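Tirkton Open Day: Kitchen Counter Cloth Set
README and data card

What this is

A small collection of recordings made during the spring open day at the Tirkton teaching kitchen, where visitors got to watch a robot arm work with cloth on a real countertop. We ran 58 episodes between the morning opening and 4 pm, and this card covers how they were made, what is in the folder and what we would love other people to try with it.

Cloth is a wonderful thing to show people. Everyone who walked up to the counter had folded a towel at some point in their life, so everyone had an opinion on how the arm should go about it, and several of those opinions were good enough that we changed the afternoon program because of them!

The demonstration

Each run started with a cloth dropped on the wood. A visitor could do the dropping, and most wanted to. The arm then had one job out of two: press and spread the cloth, or pick it up and put it down in another spot on the counter. An operator from Hartono steered it through every episode, so all of the motion here is human-guided. We had no learned policy running on the day.

The counter was kept as a working kitchen counter, with the sink, the microwave and the cleaning things left where they normally live. We like this a lot. A bare lab table would have been easier, but people understood the task right away when they saw it next to a sponge and a faucet.
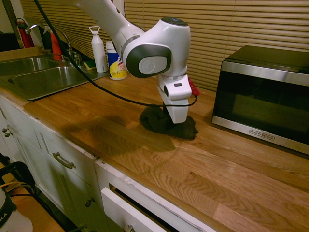 Gripper pressing into the folds of the dark gray cloth.

What visitors asked for

The most common request was to see the arm go slower. At the faster setting the cloth seemed to vanish under the fingers, and people missed the part they cared about, which was the moment of contact. After lunch we ran everything at the slow setting and the crowd got much quieter and leaned in (behind the tape, mostly). If you plot episode length you will see a clear jump, and that is the reason for it.

The second most common request was a harder cloth pile. Children were merciless about this. Some of the tightest bundles in the set come from the last hour, and the operator earned a round of applause for one of them.

What is in the folder

episodes/ – one subfolder per run, numbered in the order recorded
views/ – video from 2 fixed viewpoints for each run
notes.csv – task name, speed setting and the operator's comment
splits/ – our suggested training and held-out lists
LICENSE.txt – please read before you share copies

The held-out list has 8 episodes in it, picked by hand so that both tasks and both speeds are covered. You are free to cut the set another way, but do say so if you report numbers.

File times come from the recording computer and are good enough for lining up the views. The Trarkodero loader reads the folder as it stands. If you write your own, watch out for blank comment fields in notes.csv – the operator was often busy talking to guests. 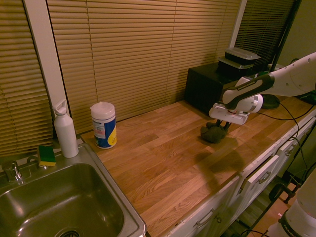
Can the arm tell on its own where the edge of a cloth is?
During the open day it had no edge finding at all. The operator watched the cloth and chose where to bring the gripper down.

Known limits

Lighting changes over the day. The blinds stayed closed, but the sun moved behind them and the wood looks warmer in some runs than in others. We left the color alone.

Small items on the counter shifted between runs as people used the kitchen. Treat the background as natural clutter and don't rely on any object staying put.

Sound was removed before release, so the visitors' advice is gone from the files. The best of it survives in the comments column, including a long and very convincing argument for always starting at a corner.

Spreading is harder than it looks, and plenty of runs end with the cloth still wrinkled. Those are included. They carry the same labels as the rest, with the result written out in the comment when the operator had time.

Using it

Good uses: cloth tracking, contact detection, classroom projects, or just showing a group of students what guided robot motion looks like. It is too small to train a general cloth policy, though it makes a fine test for one trained elsewhere.

Please credit "Tirkton Open Day cloth set, prepared with Hartono and Clitelora." Clitelora handled the storage and the file checks. Corrections to notes.csv are very welcome, and we plan to fold them into the next version before the fall open day.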